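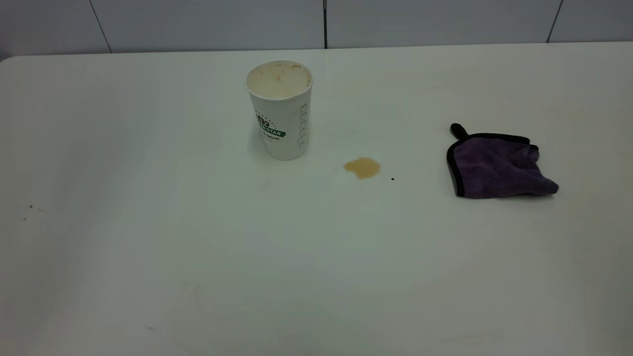 FOR IMMEDIATE RELEASE

Wollier Finds Little Reason to Buy a Special Cleaner for Coffee on White Tables

CLENDAR, Aug 1, 2022 — Wollier, which looks after shared tables in offices, libraries and break rooms, has finished a trial of the cleaning products most often pitched to its customers for coffee spills. The company went in doubtful and came out much the same way. On a sealed white top, a damp cloth used soon after the spill did as well as anything that came in a spray bottle, and it left less behind.

Wollier cares for 2,876 tables under contract. Since March it has taken 711 requests to clean or replace a top described by the customer as "stained." Most of those tables had a light-colored surface, and most of the complaints involved a hot drink with milk in it. The company wanted to know whether the tops were really stained, or whether somebody had simply wiped them badly and walked away.

Testgate, an independent workshop that checks furniture finishes, ran the trial on Wollier's behalf. Its staff put 300 small spills of milky coffee on white table tops and left them for different lengths of time before cleaning. Five methods were compared: plain water on a cloth, water with a drop of dish soap, a general spray, a spray sold for coffee and tea, and a pre-moistened wipe.

Wollier paid for the work. Readers are entitled to weigh the results with that in mind, and the company has tried to keep its claims small.

What the trial showed

On spills cleaned right away, Testgate could not tell the five methods apart by eye. On spills left overnight, soap and water took more passes than either spray, but the final result was the same. The product sold for coffee and tea had no advantage over the general spray at any point. The pre-moistened wipes picked up the liquid poorly and tended to push it outward, which made a small job into a larger one.

The workshop also checked for haze, the dull film that shows up when light comes across a table from the side. Both sprays left some. Water left none that Testgate could find. Soap left a little when the second wipe with clean water was skipped, and people do skip it.

None of this says much about bare wood, stone or unsealed tops, which were outside the trial. Wollier would be wary of anyone who stretched the results that far, including its own sales staff.

Small marks are a separate question

A good many of the "stains" reported to Wollier have nothing to do with drinks. White tops show everything. A black speck, a faint gray smudge or a short scuff close to the front edge will catch the eye long after the coffee has been dealt with, and it often gets blamed on the coffee. Customers then try stronger and stronger products on a mark that was never a spill in the first place.

Wollier now asks its crews to look at a top from two sides before treating it. Some marks sit on the surface and come away with a fingernail. Others are in the surface and won't come away with anything. The company sees no honest case for selling a bottle to deal with the second kind, and it has stopped replacing tops for marks that can only be found by someone hunting for them.

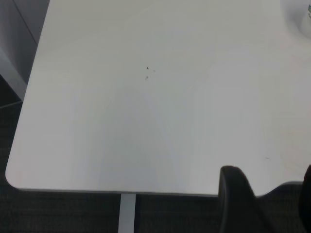

Where the advice usually goes wrong

Wollier reviewed the cleaning cards it had been leaving in break rooms and found them hard to defend. They ran to two pages. They listed products the trial has since shown to be unnecessary, and they said nothing about moving the cup. A paper cup with a little coffee left in it can go over easily enough, and cleaning around one invites a second spill.

The new card is shorter:

Pick up the cup and throw it out or take it to the sink.
Lay a damp cloth over the puddle and let it soak up what it can.
Fold the cloth to a clean side and wipe in toward the middle.
Rinse the cloth, wring it out and go over the spot once more.
Dry the table if papers are going back on it.

There is no product name anywhere on the card. Wollier expects that to disappoint a few suppliers.
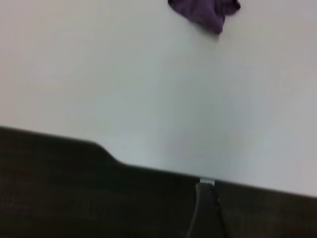
Cloths deserve more attention than they get, and probably less money. Wollier had been told that color-coded sets would cut down on smears, and it bought them for part of its round. The company cannot show that they did. Color does help in one dull, practical way: a purple cloth left crumpled on a white table is easy to spot, so it is less likely to sit there through the afternoon than a white one would be. Any strong color would do the same. What mattered in the trial was whether the cloth had been rinsed. A cloth used on milky coffee and put down unrinsed will leave a tan smear on the next table it touches, whatever shade it was dyed.

Testgate tried thick cloths and thin ones and found no difference worth printing. Wollier will keep buying the cheaper sort.

About the Tyagi coating

Some customers have asked whether the Tyagi top coat, which Wollier offers as an extra on new tables, makes any of this unnecessary. It does not. Coated tops were included in the trial, and fresh spills came off them exactly as they came off the plain ones. Spills left overnight came up in fewer passes, which may matter in a room that goes uncleaned until morning. It is hard to see the point of it in a room where people wipe up after themselves. 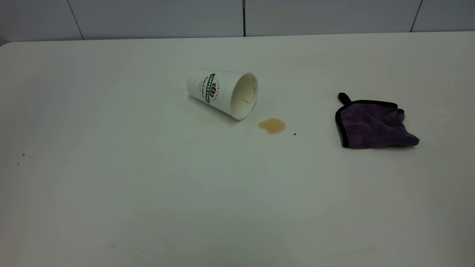

Wollier will go on selling the coating to customers who want it, with the results printed beside the price. It has dropped the phrase "spill-proof" from its order forms — a table cannot stop anyone from knocking over a drink, and the words were never tested before they were used.

What has not been settled

The trial used one kind of drink. It did not look at red wine, ink or anything with food coloring, and Wollier has no opinion to offer on those until the work has been done. It also ran on clean tops in good condition. Older tables with worn edges may behave differently, and the company suspects they do.

Wollier has asked Testgate to repeat the overnight spills on tops taken out of busy break rooms. If the sprays do better there, the card will be changed to say so.

Changes for customers

Sites under contract will receive the new card with their next regular visit. The coffee and tea spray will be taken out of standard supply kits, and the price of the kit will come down to match. Customers who prefer the spray may still order it separately, though Wollier will ask them to try water first.

Requests to replace a top because of a stain will now begin with a cleaning visit. If the mark comes off, the table stays.

About Wollier

Wollier maintains and repairs shared tables and seating for workplaces and public buildings. It is based in Clendar.

Copies of the Testgate results, including the methods and the spills that were thrown out of the count, are available from the Wollier office on request.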